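Newsroom > Jomon > Cell care

Jomon cell gets a new setup routine from Plustance

May 2024 – We at Plustance have a new routine for setting up the Jomon picking cell, and I'm so happy it's out! I look after our cell at Cadton, and I do the first pass in simulation – a red-brown tabletop, a black mesh wastebasket and nothing else standing on it.

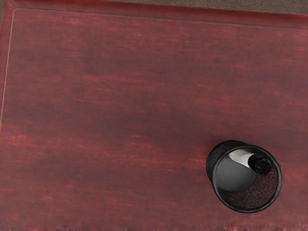 Reading time: 2 minutes

The overhead view comes first. I check that the basket's rim looks round and that I can make out the things inside, then I save the view and go on to the arm (please don't skip the save, I've done that and it's no fun).

Next is the close view. I like a glossy black cap over a silver-white band for this one, with what looks like a finger well off to the side. 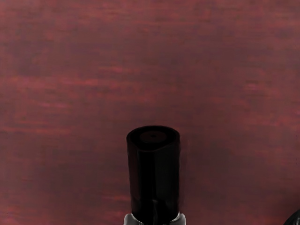
Looking after the real cell

Wipe the lens, check the 7 finger screws and run the homing cycle twice. Worn pads get swapped as a pair – the part is kit 314, from Lazarević. The routine is free for every Jomon owner, and our service desk is on extension 733.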